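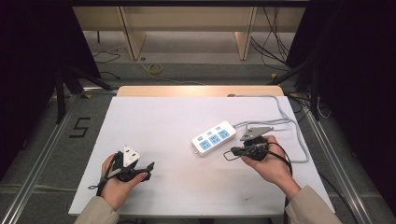 Tijani
Are you running both grippers off the one supply? Mine did the same until I split them.

Rerow
No, one each. I'll put the whole problem down properly. I'm building a pair of hand-held grippers in a shared workshop and practising plugs and sockets with a power strip on a white board. The jaws close well enough, but when I push a three-prong plug towards a socket it tilts back in the grip and the pins miss. I've tried closing harder and it still turns. Jaws are printed, with flat faces. Any ideas?

Plovinska
posted September 8, 2024
Flat faces are your trouble. A plug with angled sides only touches them along a line, so it pivots. Stick 2 mm rubber sheet on both jaws and grip nearer the pins. I changed mine in February and went from missing most tries to getting 100 in a row. Also tape the strip down, or it will slide away as soon as the pins touch. Leave the strip disconnected from the mains the whole time you're testing.

Trikareo
Same as above really. I used bits of an old inner tube. It wears out after around 200 goes, so cut spares.

Rerow
Thanks. Rubber is on order. I'll tape the strip tonight and try again.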